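Planning the Second Workcell: An Interview With the Indlow Equipment Office

Indlow's equipment office has spent the year preparing a purchase request for a second two-arm workcell, to be installed at the Skavthorpe site. The head of the office agreed to discuss how the request was put together and what other departments should expect if they plan a similar purchase.

The first question concerned the sum set aside for surfaces and fittings, a line that many applicants leave out. "People budget for the arms and forget the floor," the head of the office said. "Mats mark. They collect debris. We now treat the floor covering as a consumable, with its own line and its own reorder date." 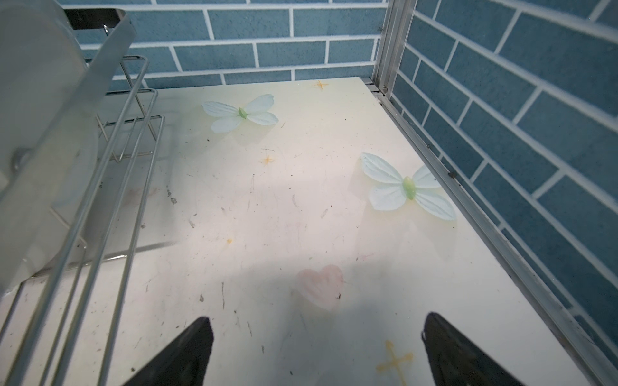 Printed surface beside the wire rack, with specks and scuff marks.

The office has allowed 374 dollars per quarter for coverings, wall panels and small hardware. Asked whether a plain industrial mat would cost less over time, the head of the office agreed that it would, but said the research staff had asked for patterned surfaces and that the request should reflect how the cell is used.

The larger decision was between two suppliers. Bugti offered a complete enclosure with arms already mounted. Cosik quoted for the parts separately, leaving assembly to the Indlow workshop. The office recommended Cosik. "Our technicians want to be able to take one arm off the rail without sending the whole unit away," the head of the office explained. "A complete enclosure is attractive on paper, and the delivery date was better. The service terms were harder to accept."
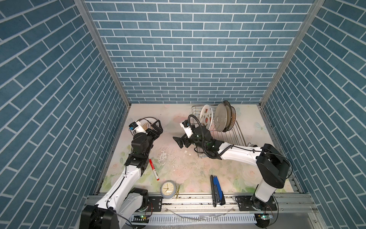
Two arms on a shared front rail, with plates in the rack behind.

Cabling drew more discussion than expected. The first draft listed it under general supplies, and it was returned with a request for detail. The revised version gives cable, trunking and connectors a combined figure of 2131 dollars, including spares for both arms. Grippers are listed separately, with 4 replacement sets of fingers in the opening order.

The head of the office was also asked why the request specifies two arms when a single arm would have fallen under a lower approval limit. "Large plates were the deciding case," was the reply. "The staff wanted to hold an item from both sides, and we could not write a credible plan around one arm."
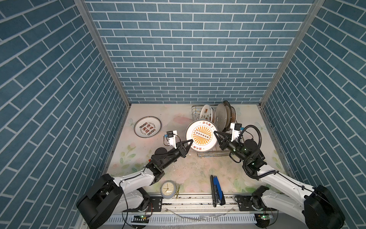 Tableware has its own line as well. The office did not wish to buy a uniform set, and the request asks for plates of different sizes and patterns, to be purchased locally. Breakage is charged to the same line.

Training remains the least settled part of the plan. The request assumes over 800 hours of operator time in the first year, a figure the finance department has questioned. A reply is due on Thursday. If the hours are reduced, the office intends to keep the equipment order as it stands and open the Skavthorpe cell on a shorter daily schedule.

Departments considering a similar request should submit a draft parts list to the equipment office before the end of June. Quotations from at least two suppliers must be attached.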